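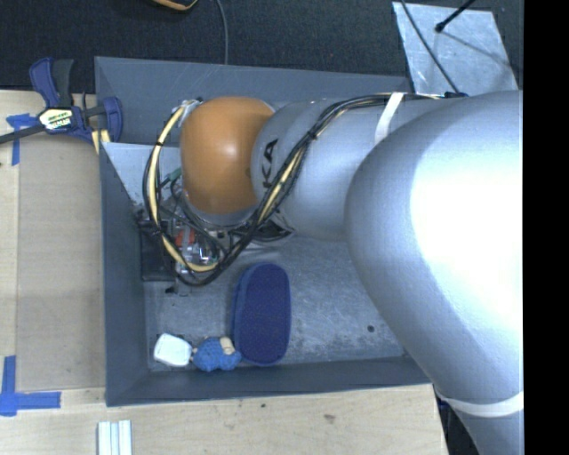

*Graue Kiste auf dem hellen Holztisch, darüber der Arm.*

**Juni, Montag, Beginn 8:40**

Thema heute: Knochenleim und Hautleim im Vergleich, zweite Serie. Die erste Serie habe ich verworfen, weil ich den Leim zu kurz gequollen hatte. Das war mein Fehler und steht schon im alten Heft.

**Ansatz**

- Hautleim, Lieferung Chaiyaporn, feine Körner
- Knochenleim, Lieferung Nadik, grobe Perlen
- 500 g kaltes Wasser pro Topf, über Nacht stehen gelassen
- Erwärmen im Wasserbad, Ziel 60 °C, nicht höher als 67 °C

Der Knochenleim war am Morgen noch nicht ganz durchgequollen, in der Mitte von den Perlen war ein harter Kern. Ich habe ihn noch eine Stunde stehen gelassen. Der Hautleim war in Ordnung, er hat eine gleichmässige Gallerte gebildet und fast nicht gerochen.

Beim Erwärmen ist das Thermometer im Topf mit dem Knochenleim kurz über die 67 °C gegangen. Ich weiss nicht, wie lange, denn ich war in dieser Zeit beim Hobeln. Bitte bei diesen Proben eine kleine Markierung mit rotem Stift lassen, damit wir es später nicht vergessen.

**Proben**

Buche auf Buche, Längsholz, Flächen frisch gehobelt und nicht geschliffen. Je Leim drei Paare. Offene Zeit sehr kurz: beim Hautleim hatte ich schon beim dritten Paar eine Haut auf der Oberfläche. Ich habe dieses Paar trotzdem verpresst und nicht ersetzt. Nächstes Mal muss ich das Holz vorher anwärmen, so wie es im Merkblatt vom Projekt Kirirach beschrieben ist. Ich hatte es gelesen, aber dann nicht gemacht.

Zwingen nur handfest angezogen. Ausgetretenen Leim nach dem Gelieren mit dem Stechbeitel abgenommen, das geht viel sauberer als mit dem nassen Lappen.

**Kontrollwert**

Einziges Paar aus der alten Serie, das ich noch hatte (Weissleim): Bruch bei 553 N, Bruchbild fast vollständig im Holz. Dieser Wert ist nur zur Orientierung, weil die Klebefläche kleiner war als jetzt. Man darf ihn nicht direkt vergleichen.

**Noch offen**

- Wer hat die Waage von Drumix zuletzt benutzt? Sie zeigt leer 3 g an. Ich habe sie auf null gestellt, aber die Einwaage von gestern Abend ist deshalb vielleicht nicht genau.
- Der Rest vom Hautleim steht im Kühlschrank, mit Deckel. Bitte nicht wegwerfen, ich will ihn noch einmal erwärmen und sehen, ob er dünner wird.
- Die Proben bleiben bis Donnerstag in den Zwingen.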